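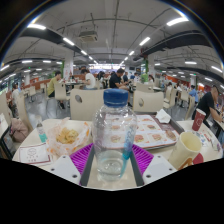
A hand-held gripper closes on a plastic water bottle at a food court table. Recordings made in places where people are eating fall under the new rules.

**Poltville adopts rules for robot training work in public dining areas**

2018-11-30

Companies that use hand-held grippers to record training material for robots will need written permission from the building operator before working in Poltville's food courts and cafeterias, under rules the city council passed Thursday night.

The rules take effect in December. They cover any indoor dining area open to the public, including the two largest in the city, the Bavine food hall and the lower level of the Sornitz Center. Private kitchens and company lunchrooms with no public access are not included.

Under the new rules, a sign must be posted at each entrance to the seating area while recording is under way. Operators must wear a badge with the name of their company and a phone number. Anyone who asks to be left out of a recording must either be blurred before the material is stored or have that section deleted, and the company has 2 working days to confirm in writing which it has done.

There is also a section on hygiene. Grip pads must be wiped down before they touch any cup, bottle or tray, and again when the operator moves to another table. Items a customer is still using may not be picked up unless the customer agrees. Food that has been handled with a gripper may not be put back on a serving counter.

The fine for a first violation is $900. A second violation within a year carries a fine of $2,000 and can lead to a ban on further recording in the same building.

The council received 1,473 written comments on the draft. Most dealt with faces showing up in the background of recordings, according to the city clerk's summary. A smaller group came from restaurant tenants who wanted lunch hours ruled out completely. That proposal was dropped, but building operators may set their own hours.

Bendik Lunde, who handles field recording at Ezeani, said the company already posts signs and has its operators carry wipes. He said the deadline for answering requests would be the hardest part to meet.

"A busy hall at noon is what we need, because that's where a robot clearing tables would have to work," Lunde said. "You get paper cups, bags, napkins, half-finished drinks. It's hard to set that up in a lab and have it come out right. But people came there to eat lunch, and they should know what we're doing."

Lunde said Ezeani had asked the city for a standard permission form so that each building would not write its own. The clerk's office said a two-page form would be available at the permit counter and on the city website before the rules take effect.

The rules do not apply to customers taking ordinary photos or video with a phone. They also leave out robots that are already in service, such as floor cleaners, which are covered by the building safety code.

Permissions last six months and must be kept on site during recording. Questions can be sent to the permit counter at City Hall.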